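Automation Workshop, Unit 5: Looking After a Two-Arm Bench Cell
Course notes, revised 2022-06-15

Read before the lab. Bring the log sheet from Unit 3.

What the vendor manual says, and how much of it to believe

The Kelberg manual gives the hands on our cell two pages. One is a drawing. The other says the fingers are "maintenance free under normal use." I have asked Kelberg twice what normal use is and have not had an answer I could put in a handout. Treat the phrase as advertising. A finger joint is a small moving part with a load on it, and small moving parts with a load on them wear.

The same goes for the self-check at power-up. It reports whether each joint answered and whether it moved when told to. It does not report whether the fingertip ended up where the controller thinks it did. A green result tells you the wiring is fine. Students keep writing "self-check passed, hand OK" in the log. Please stop doing that.

Contact check

We do this one with food because food is cheap and shows damage. The procedure came to us from the Bretska project and we have changed it a fair amount.

1. Clear the table and wipe it.
2. Home both arms. Watch the cables while they move, all the way through. A cable that is slack at home can be tight at full reach.
3. Put a plate inside the marked reach area with one slice of sandwich bread on it.
4. Bring the right hand over the slice and lower one finger until it touches. Stop there. Read the force value and write it down.
5. Press to the set force, lift, and look at the dent.
6. Repeat with a fresh slice. Then do the left hand.
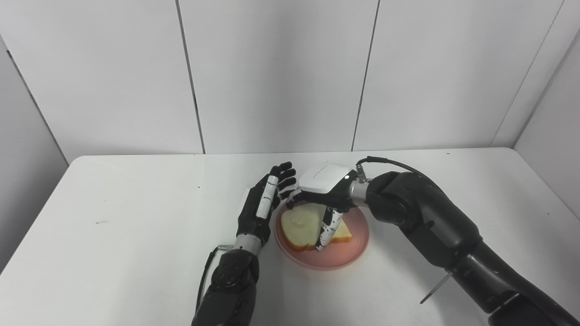

Liesl Brunner objects to the bread every time these notes go around: a slice from the top of the bag and a slice from the bottom are two different test pieces, she says, and if you want to know whether a fingertip sensor has drifted you should press it on a load cell and leave the groceries at home.

She is right about the sensor. For a force calibration, use the load cell; the steps are in Unit 4. Pressing on bread catches other things: a finger that lands off to one side, one that drags before it lifts, a wrist that sags a little once the arm is stretched out. With the right finger pressing on one half of the slice you can see sideways travel with your own eyes, and a load cell bolted under the fingertip will hide it. Do both. Do not quote a bread result as a force.

The wrist collar

Most of the "bad hands" we sent back to Henríquez for repair came home with a note saying no fault found. In the cases I followed up, the collar between forearm and hand had worked loose. Before you write up a hand as faulty:

Power down and wait for the brakes.
Hold the forearm with one hand, the robot hand with the other, and try to rock it.
If it clicks or shifts, tighten the collar to the value on the cell card. The manual gives a different value. Use the card.
Rerun the contact check from step 2.

Cables

Each arm carries a cable on the outside, and the loops are where trouble starts. Too short and it pulls on the connector. Too long and it catches on things. Plurkholm sells a clip kit that is supposed to settle the matter. We fitted it on one arm and I can't say I noticed a difference, though I can't say it did harm either.

About service intervals

The controller asks for service at 2,005 hours. I don't know where that number comes from and neither did the person I got on the phone. Our right arm needed a new finger tendon at 692 hours, long before the message would have come up. Go by the log and ignore the counter, except that you must still record it, as the warranty form has a box for it.

For the lab

Fill in one log sheet per hand. Write what you saw, including the slices that looked fine. If two readings disagree, keep both and don't average them. Sheets with nothing but "OK" in every row come back to you unmarked.

The July session repeats this lab with the gloves on the hands. Read the glove section of Unit 6 first, and don't trust the sizing chart.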